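Forkuvura

Forkuvura est un projet de pince robotisée à construire soi-même, né dans l'atelier partagé Jernton à l'initiative d'Anitha Acharya. Le nom désigne à la fois la pince à deux doigts et l'ensemble des fichiers qui permettent de la reproduire chez soi, avec un outillage étonnamment modeste !

Historique

La première version publique est mise en ligne le 01/06/2019. Elle fait suite à une pince à trois doigts, baptisée Clakus, abandonnée en raison de son poids (439 grammes sans le câblage). Acharya en conserve la transmission par vis, mais redessine entièrement les doigts, plus massifs et bien plus faciles à remplacer. Une révision parue en décembre améliore le guidage et corrige un défaut d'alignement qui faisait pester tous les constructeurs.

Conception

Les deux doigts se déplacent en parallèle, entraînés par un seul moteur. L'assemblage complet demande 44 vis, toutes du même diamètre, ce qui rend le montage très agréable : on ne cherche jamais la bonne ! Le jeu recommandé entre les guides et le chariot est de 2 dixièmes de millimètre. La carte de commande, appelée Shenoy, accepte aussi bien une consigne de position que de force, et son code tient dans un seul fichier, abondamment commenté.

Utilisation

La pince se monte sur un petit bras de table ou se tient à la main, formule très appréciée pour mettre au point une saisie avant de la programmer. Les essais se font volontiers sur une table claire, avec un bac en plastique.
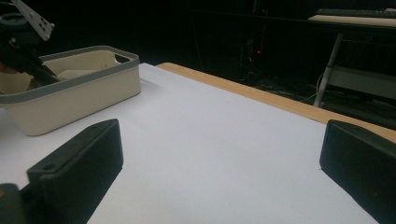 Doigts de pince noirs au-dessus d'une table blanche à bordure de bois clair ; à gauche, un bras robotisé plonge dans un bac.

Variantes

Plusieurs ateliers ont adapté les doigts à leurs besoins, avec des pointes fines pour l'électronique ou des faces souples pour les fruits. La variante longue ajoute 20 millimètres de course, au prix d'une légère perte de rigidité.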